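Urkness Summer Lantern Night
Minutes of the planning meeting, Jul 29, 2021

14 shares | 3 comments

Present: Jytte Bergmann (chair), Sizwe Moodley (minutes), Priya, Colin, Maureen, Tavita, Deb from the library, and Hamish by phone for the first half, until his battery went.

Apologies: Lorna, Father Denis, both of the Pappas brothers.

1. Welcome

Jytte opened the meeting a little after seven and thanked everyone for turning out on such a miserable night. It was lovely to see people in the one room again after so many evenings of squinting at each other on laptops. She reminded us to sign in at the door with our phones or on the paper sheet, and Maureen went back and did so.

Jytte also wished it noted how much we all miss having Bev at the table. Bev has moved up north to be near her daughter, and sends her love and a long list of things we should not forget about the bins.

2. Minutes of the previous meeting

Taken as read, with one change. Under the item on parking it was written that Colin "refused" to give up the back paddock. Colin would like it recorded that he asked for time to think it over, has now thought it over, and is happy for us to have it again so long as the gate is kept shut. Moved Deb, seconded Tavita.

3. Date and shape of the night

There was a long and good-natured discussion about whether to stay in February or shift to the cooler end of March. Those in favour of March (mainly Priya and Hamish) spoke about the heat last time, when the paint on the big fish lantern went tacky and people were standing three deep under the one tree outside the bakery. Those in favour of February felt that families have it fixed in their minds now, and that by March the football people want the oval back. Tavita also pointed out that the schools make their lanterns in the first weeks of term and the little ones lose interest very quickly once they are finished.

It was agreed to stay in February but start later, with the procession stepping off at half past eight when there is some proper dark for the lanterns to show up against. Food and music from six, as before. If it is a total fire ban day we go ahead with battery lights only, and we have all agreed to stop arguing about candles.

4. The procession route

Sizwe handed round a map, which he apologises was printed in grey. Gever Street will be dug up for the new water main and the council officer could not promise it would be finished in time. This means we lose the bit everyone likes best, coming down the hill with the whole town laid out below.

Two other ways were put forward. The first goes from the school gates along the river path and up past the library. It is flat, which would suit prams and wheelchairs and those of us with knees, but the path is narrow at the footbridge and Hamish was worried about a crush, especially with the dragon boat lantern, which has never been good at corners. The second follows the old tram road to the oval. It is wide enough, but dark and rather dull, with the backs of sheds on both sides.

Deb asked whether the sheds could be made part of it. Could the owners hang something on the fences, or let the high school paint panels? Everybody liked this very much, and there were quite a few ideas in a short time, not all of which Sizwe managed to get down. Colin knows most of the owners and will have a word.

It was agreed to plan for the tram road and keep the river path for the small children's walk, which would go earlier and finish at the library for a story.

Action: Colin to talk to the shed owners. Sizwe to walk both routes with a torch and report back.

5. Numbers

Priya went through the figures from the last Lantern Night we were able to hold. The gate clickers came to 3414 people over the evening, and there were 590 in the procession itself. She was careful to say that anyone who ducked out to the car for a jumper was very likely clicked twice. Jytte said she would be content to plan for 3000 and be pleasantly surprised.

With the rules as they stand we may need to ticket the oval. Nobody was keen. Maureen said it changes the feeling of a thing when you have to show a ticket, and people who have wandered down in their thongs every year since they were babies will be put out. Priya agreed but felt that free tickets, picked up from the library or the bakery, might be a fair middle road. Left over until the rules for summer are clearer.

6. Stage and sound

Two quotes were expected and one has come. Cenatau can do the stage, the lights and a person to run the desk, and they have kept to their old price, for which Jytte has written to thank them. They would like the stage at the creek end this time so the speakers face away from the houses. Hamish lives in one of those houses and spoke warmly in favour.

The brass band are in. The ukulele group are in, but have asked not to follow the brass band. Tavita's cousins will drum the procession onto the oval and would like to do ten minutes on the grass afterwards, which was agreed at once.

(Hamish's phone went flat at this point. He rang back later on the landline to say he was in favour of whatever we had decided.)

7. Money

Sizwe gave the report. After paying for the storage unit and the insurance we are holding $514 in the everyday account, which sounds worse than it is, as the council grant does not land until spring. The raffle will need to do well. Maureen has the promise of a hamper from the butcher and a load of firewood from her neighbour, split and delivered, and believes the firewood will be the one people want.

Deb asked if we might put the donation tins on the stalls again. Jytte was sorry to say that two of the tins have not been seen since the last event. If you have one in the boot of your car, please bring it back and no more will be said.

8. Food and the hall kitchen

Achari would like to come back with the curries and the rice, and everyone was delighted. They sold out well before the procession last time, and have asked if they may cook the rice in the hall kitchen and carry it over, as the power at the oval trips whenever the urn is on. The hall is free that night. Jytte will confirm the booking and ask for the key to the side door, which is much closer to the oval than the front.

There was some talk about who washes up. In the past it has fallen to whoever was still standing, and in practice that was Maureen. It was agreed there will be a proper roster, in pairs, an hour each, with names on it before the night and not on it.
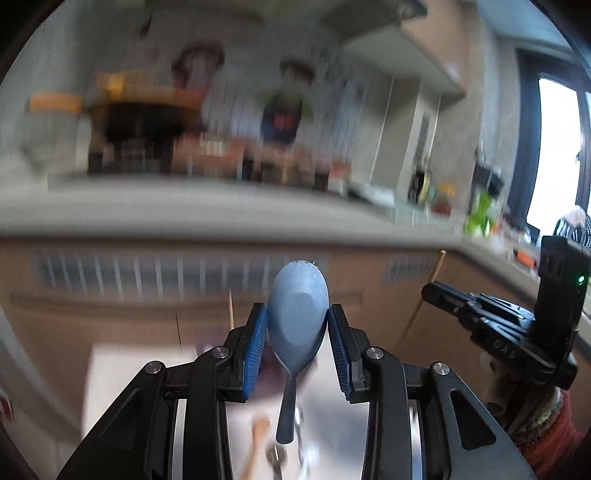

Priya raised the matter of plates. Last time we got through a great many paper ones and they blew about the oval for days. She has been talking with the school about borrowing their melamine plates and having a wash station by the side door, with a small deposit on each plate so that they come home again. Colin was doubtful about the deposit and thought it would make for long queues. Tavita suggested a bucket of tokens handed over with the change, as they do at the river market, and offered to find out how it works there.

The sausage sizzle will be run by the Year Six parents. The dumpling stall is unsure. The pancake van has said yes but wants a spot out of the wind, and Jytte would like to say kindly that so does everyone.

Action: Jytte to confirm the hall. Priya to ask the school about plates. Tavita to ask about tokens. Maureen to draw up the washing-up roster and leave herself off it.

9. Lantern workshops

Deb reported that the library can give us the back room for four Saturday mornings in the new year. We need more cane, as what is left in the storage unit has gone brittle, and a good deal more tissue paper. The yellow always runs out first. She would also be glad of anybody with patient hands who can sit with the under-eights, where the glue gets everywhere.

It was felt the theme should be something broad. Suggestions were the river, night birds, and things from the garden. After some back and forth it was put to a show of hands and night birds won comfortably. Colin asked that it be noted he voted for the garden and has already started on a pumpkin. The meeting was of the view that a pumpkin would be very welcome all the same.

10. Getting the word out

Sizwe will put a notice in the town newsletter and on the board outside the bakery. Deb offered to translate the poster with help from her English conversation group, who were kind enough to point out a mistake in our last one. Jytte asked that the posters say clearly that dogs are to stay home. They don't care for the drums.

11. Other business

Maureen asked about a seat for the older people near the stage. Agreed, and Colin has hay bales, with blankets to go over them this time.

Tavita asked whether we could have a minute's quiet before the procession for those the town has lost in the past two years. There was a bit of a silence round the table and then everyone said yes. Jytte will ask Father Denis and the drummers to work it out together.

The big fish lantern needs a new tail. Priya has room in her garage if somebody with a ute can shift it.

12. Next meeting

Same room, same time, last week of next month. Deb is bringing the slice. Would whoever took home the blue casserole dish after the last supper please let Jytte know, as it belongs to her sister.

Meeting closed at ten past nine, with thanks to all.

Sizwe Moodley

Share this page | 3 comments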